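The Cell That Takes Things Apart

A dismantling robot spends its days opening things, and somebody has to spend theirs keeping it shut, tightened and clean. A visit to the least glamorous job in Skedton.

The first thing you learn on the Cocco cell is where to put your tea, and the answer is outside. The second is that the robots are rarely the problem. In the log book, a hardback ledger that has outlived two attempts to replace it with software, the arms account for very few of the complaints. The rest concern cables, fingers, dust and one lengthy dispute over a missing hex key.

The cell belongs to Aterberg, a recycling outfit in a converted dairy on the edge of town, and its business is old desktop computers. They arrive by the pallet from offices that have discovered laptops. Drives and circuit boards go one way, power supplies another, and the steel goes off to become, one assumes, more computer cases. The ledger puts the running total at 3,266 machines, of which 1,471 went through after the refit in July. Before the refit there were a great many long pauses.

Much of the refit was a matter of plastic. The original fixture, the stand that holds parts once they are out of the case, was milled from metal at some expense and was so rigid that a slightly crooked drive would jam in it and stay there, like a toddler refusing a car seat. Its successor came off a printer in the back office. When a slot wears, the technicians print another, which takes an evening and costs less than a sandwich. There have been several versions. The early ones are kept on a shelf as a warning.
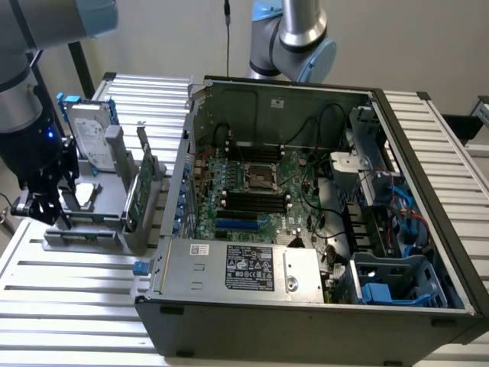

The cell with a tower on its side, a hard disk and a circuit board standing in the printed fixture.

Looking after the thing follows a pattern. At the start of a shift the air line goes over the slats, which collect screws the way sofas collect coins. The base plate of the fixture is checked for play by the highly technical method of pushing it with a thumb. If it moves, the bolts are nipped up and the positions taught again, and everybody's morning is ruined. A shift of 2 millimetres, the manual from Solldale warns in bold type, is enough to send a drive into the side of its slot. The manual is right. There is a dent in the wall of the office, at head height, that dates from the day it was tested on a part under spring tension.

Then the grippers. Fingers are wiped, joints are worked by hand with the power off, and the pads are looked at under a lamp. Pads are the great consumable. They polish themselves smooth on sheet steel and begin to let go of things, never dramatically, just a little earlier each day, until a power supply is being carried across the cell with the confidence of a waiter on his first night. Changing a set takes 30 minutes if the screws behave. The screws are very small and do not behave.

Cables come last and get the longest look. An arm bends all day long and its cable has to bend with it, so each one is followed with the fingers from end to end, feeling for flat spots. Too much slack and it snags on a case. Too little and it pulls at the connector, producing a fault that appears only in one posture and vanishes the moment anyone fetches a meter. The log book has a whole page on one of these. The final entry reads "moved clip", underlined three times.

What the ledger does not record is the odd tenderness of it all. People who would never dream of servicing their own boiler will spend a lunch hour easing grit out of a wrist joint with a paintbrush. They complain about the cell constantly and dislike hearing visitors do the same.

A second cell is on order from Solldale, with better cable guides and, according to the brochure, reduced maintenance. The technicians have read the brochure. They have also ordered another ledger.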